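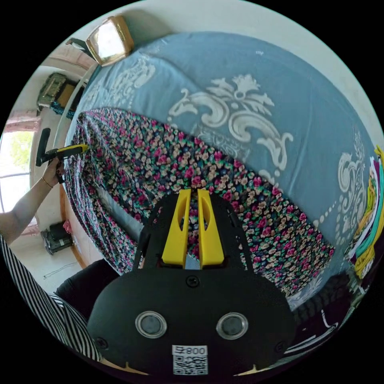 *Blauer Überwurf mit weißem Rankenmuster, quer darüber ein dunkelgrundiger Stoff mit kleinen Streublumen. Für Handgeräte ist die überhängende Kante der schwierigste Teil.*

# Flächen, Falten, Kanten

**Tagesdecken und Überwürfe werden selten gewaschen und noch seltener richtig abgesaugt. Über Düsen, Bahnen und Stoffspannung**

Der Überwurf ist im Schlafzimmer das Textil mit der größten offen liegenden Fläche. Er fängt auf, was aus der Raumluft absinkt, dazu Abrieb von Kleidung, Haare und Fasern aus den darunterliegenden Lagen. Bezüge und Laken wandern in festen Abständen in die Maschine. Beim Überwurf gibt es diesen Rhythmus in den meisten Haushalten nicht. Er ist sperrig, trocknet schlecht, und ein großes Modell mit Steppfüllung passt in viele Haushaltstrommeln gar nicht hinein. Bleibt die Trockenreinigung auf dem Bett, in der Regel mit einem Handsauger.

Montri Nakpan betreibt in Skestaritz eine Werkstatt für Polster und Heimtextilien. Zu ihm kommen Überwürfe mit aufgerissenen Steppnähten, angesaugten Fransen und blank geriebenen Stellen. Die meisten dieser Schäden ordnet er der Pflege zu. »Liegen allein macht einem Baumwollsatin wenig aus«, sagt Nakpan. »Ich sehe Streifen in Düsenbreite. Da hat jemand mit Druck gearbeitet, immer an derselben Stelle, meist am Fußende.«

## Der Stoff muss liegen

Teppich ist am Rücken verfestigt und liegt durch sein Eigengewicht. Ein loses Gewebe auf einer Matratze hat beides nicht. Setzt man die Düse auf, hebt der Unterdruck den Stoff an und zieht ihn in die Öffnung. Der Luftstrom bricht ein, die Motordrehzahl steigt hörbar, und gereinigt wird in diesem Moment nichts mehr. Wer nun die Düse zurückzieht, nimmt den Stoff mit und legt eine Falte, in der sich das Spiel wiederholt.

Abhilfe schafft Spannung. Die freie Hand liegt flach auf dem Gewebe, eine Handbreit hinter der Düse, und hält gegen die Arbeitsrichtung. Gezogen wird von der Hand weg. Am Ende der Bahn wird die Düse abgehoben, versetzt und neu aufgesetzt. Hin und her zu fahren spart Zeit auf Hartboden, auf losem Stoff kostet es welche.

Liegen zwei Textilien übereinander, etwa ein Überwurf und darauf eine leichte Decke, ist das obere Stück zuerst an der Reihe. Danach wird es zur Mitte hin eingeschlagen und auf der Rückseite gesaugt, erst dann folgt das untere. Abnehmen und ausschütteln ist bei geöffnetem Fenster möglich, verteilt aber einen Teil des Staubs im Zimmer.

## Düsen im Vergleich

Zu den meisten Handsaugern gehören mehrere Vorsätze. Für den Überwurf kommen drei in Frage.

| Vorsatz | Geeignet für | Zu beachten |
|---|---|---|
| Polsterdüse mit Fadenheber | glatte, dichte Gewebe | nur in Strichrichtung, nicht auf Fransen |
| Saugpinsel | Stickerei, Steppnähte, lockere Bindungen | Borsten vorher ausklopfen |
| Fugendüse | Kanten, Spalt zwischen Matratze und Rahmen | schräg ansetzen, zieht Stoff am stärksten an |

Die Polsterdüse deckt den größten Teil der Fläche ab. Ihre Fadenheber, schmale Samtstreifen beiderseits der Öffnung, nehmen Haare auf und halten zugleich einen Spalt zum Stoff. Sind sie abgenutzt, verschwindet der Spalt, und die Düse saugt sich fest. Ersatzstreifen zum Aufkleben gibt es für viele Modelle, man muss sie allerdings oft einzeln bestellen.

Ein Wort zur Leistung. Efraín Huaranga war als Konstrukteur beim Kleingerätehersteller Barros mit der Auslegung von Düsen befasst und berät heute Betriebe der Hotelwäscherei. Die Wattangabe hält er bei Textilien für nachrangig. In einer Versuchsreihe an Baumwollsatin, so Huaranga, habe ein Gerät mit 150 Watt bei angepasster Düse mehr aufgenommen als das stärkere Vergleichsgerät mit offenem Rohr. Ausschlaggebend sei der Luftstrom unmittelbar am Gewebe, und der hänge vom Nebenlufteinlass ab. Fehlt am Handgerät ein Schieber für Nebenluft, hilft die niedrigste Stufe.

Das Gewicht fällt dagegen stärker auf, als es die Datenblätter vermuten lassen. Das Handteil, mit dem Huaranga derzeit arbeitet, wiegt 751 Gramm ohne Vorsatz. Auf dem Boden ist das belanglos. Über einem Bett wird mit ausgestrecktem Arm gearbeitet, die Matratzenmitte liegt weit vom Rand, und mit zunehmender Ermüdung stützt man das Gerät auf dem Stoff ab. So entsteht der Druck, dessen Spuren Nakpan in seiner Werkstatt sieht. Er empfiehlt, jede Betthälfte von der eigenen Seite aus zu bearbeiten. Steht das Bett an der Wand, wird der Überwurf herangezogen.

## Muster und Sichtbarkeit

Großformatige Ranken in Weiß auf Blau und kleinteilige Streublumen auf dunklem Grund verhalten sich bei der Kontrolle verschieden. Auf den weißen Partien eines großen Motivs zeichnen sich dunkle Haare und Fussel einzeln ab, helle Fasern sind auf dem blauen Grund zu sehen. Ein dichtes Blumenmuster verschluckt beides. Der Stoff wirkt sauber und ist darum bei der Pflege im Nachteil, weil der Anlass fehlt.

Brauchbar ist Streiflicht. Eine Taschenlampe, flach an die Bettkante gelegt, zeigt Fasern und Krümel unabhängig von der Farbe. Seitliches Fensterlicht am Vormittag leistet auf der Fensterseite dasselbe. Deckenlicht eignet sich nicht.

Bei bedruckten Stoffen kommt die Frage der Reibechtheit hinzu. Pigmentdruck sitzt auf der Faser und wird mit den Jahren an exponierten Stellen heller, Reaktivdruck ist in die Faser eingebunden und verträgt mehr. Am Etikett ist der Unterschied meist nicht abzulesen. Nakpan reibt mit einem weißen Tuch an einer verdeckten Ecke, erst trocken, dann leicht feucht. Färbt das Tuch an, bleibt es beim Saugpinsel.

## Die überhängende Kante

An den Seiten fehlt die Unterlage. Der Stoff hängt frei und weicht der Düse aus, an der unteren Bettecke wirft er zusätzlich Falten. Gleichzeitig sammelt sich hier mehr Staub als oben, vor allem am Saum, wo der Überwurf dem Boden nahe kommt.

Im Hotel Resholm, dessen Wäscherei Huaranga betreut, wird die Kante vor dem Saugen hochgeschlagen. Der Ablauf:

1. Überhang auf die Matratze legen, Rückseite nach oben.
2. Saum mit der Fugendüse auf niedriger Stufe absaugen, Stoff dabei festhalten.
3. Fläche der Rückseite mit der Polsterdüse bearbeiten.
4. Sichtbaren Teil des Bettrahmens und den Spalt zur Matratze reinigen.
5. Überhang zurücklegen, Vorderseite zuletzt von oben nach unten.

An geschwungenen Holzrahmen ist der vierte Schritt der langwierigste. Kunststoffdüsen hinterlassen auf Lack und Wachs matte Streifen, hier gehört der Saugpinsel hin. Kabel am Boden werden vorher beiseitegelegt, desgleichen alles, was dicht am Bett steht.

## Intervalle

Für den privaten Haushalt hält Nakpan einen Durchgang alle 2 Wochen für ausreichend, mit Haustieren wöchentlich. Gewaschen wird nach Etikett, am besten im April, wenn sich schwere Stücke wieder im Freien trocknen lassen. Gefüllte Überwürfe müssen vollständig durchgetrocknet sein, bevor sie zurück aufs Bett kommen. Die Füllung bleibt länger feucht als der Oberstoff, prüfen lässt sich das nur durch Zusammendrücken an mehreren Stellen.

Filter und Behälter des Saugers werden nach jedem Bettdurchgang geleert. Textilfasern setzen den Filter schneller zu als Bodenstaub, und die Leistung fällt ab, lange bevor der Behälter voll ist. Auswaschbare Filter brauchen nach Huarangas Erfahrung einen vollen Tag zum Trocknen. Ein zweiter Filter im Wechsel ist die einfachste Lösung.

*Ersatzstreifen für Fadenheber und Saugpinsel mit Naturborsten führt unter anderem der Versandhandel Skurorell. Montri Nakpan nimmt Reparaturaufträge für Überwürfe ab dem 5. Oktober wieder an.*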